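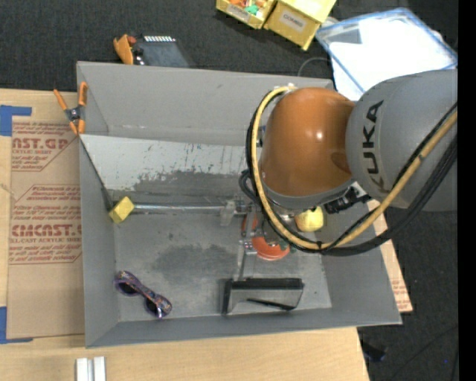 4.2 Unrestricted giving. Regular donors to the Tustton hardship fund gave smaller sums than one-off donors but were more likely to renew in July. Of the 109 charities surveyed, those receiving donated equipment reported higher running costs than those receiving money alone. Gifts of food and clothing were recorded separately.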